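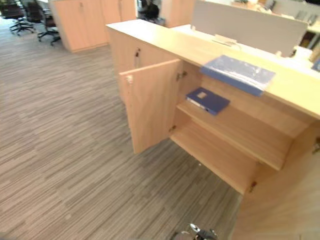
사무실 수납장에 바인더를 눕혀서 보관해도 괜찮을까요?

마지막 업데이트: 4월

사무실에서 칸막이 옆에 두고 쓰는 낮은 목재 수납장을 정리하고 있습니다. 여닫이문이고 안에 중간 선반이 한 장 있습니다. 지금은 선반에 남색 바인더를 눕혀 놓았고 아래 칸은 비어 있습니다. 비닐 커버에 든 파란 파일은 그보다 커서 일단 수납장 위에 올려 두었습니다.

앞으로 이 수납장에 계약 서류 바인더를 모을 예정인데 세워서 넣는 게 맞는지, 눕혀서 쌓아도 되는지 궁금합니다. 선반 높이를 바꿀 수 있는지도 아직 확인을 못 했습니다. 제품은 Timholm이고 설명서는 없습니다.

서류창고옆자리
세우는 쪽을 권합니다. 눕혀서 쌓으면 맨 밑에 있는 것을 꺼낼 때마다 위의 것을 다 들어내야 하고, 링이 눌려서 나중에 잘 안 맞물립니다. 저희 사무실도 5권 넘게 쌓아 두었다가 아래쪽 바인더 링이 벌어져서 새로 샀습니다.
선반 높이는 안쪽 옆판을 보시면 됩니다. 작은 구멍이 세로로 줄지어 있으면 선반 받침을 옮겨 끼울 수 있습니다. 구멍이 없으면 고정식일 가능성이 큽니다. A4 바인더는 세웠을 때 높이가 32cm 안팎이니 줄자로 칸 높이부터 재 보세요. 중간 선반 위가 낮으면 아래 칸에 세우고, 위에는 얇은 파일만 눕히면 됩니다.
큰 파일은 비닐 커버가 미끄러워서 수납장 위 앞쪽에 두면 잘 떨어집니다. 아래 칸에 들어가는지 먼저 대 보시고, 안 들어가면 칸막이 쪽으로 밀어 두세요.

모노톤
그냥 눕혀도 됩니다. 자주 안 보는 서류면 별 차이 없어요.

plostus_user
윗분 답변에 덧붙입니다. 바인더가 몇 권 없을 때 세워 두면 옆으로 쓰러지니 북엔드를 같이 쓰세요. 저는 Plattner 금속 북엔드를 쓰는데 개당 3,000원에 샀습니다. 바닥판이 얇아서 바인더 밑에 끼우면 고정됩니다.
라벨은 눕힐 거면 표지, 세울 거면 책등에 붙어 있어야 찾기 쉽습니다. 표지에만 붙어 있으면 세우기 전에 책등용으로 하나 더 뽑아 두세요. 그리고 서류를 꽉 채운 바인더는 꽤 무겁습니다. 제 것은 한 권에 최대 100장까지만 넣고 넘으면 나눕니다. 문 경첩 나사도 가끔 조여 주세요. 풀린 채로 쓰면 문이 처져서 옆문과 부딪힙니다.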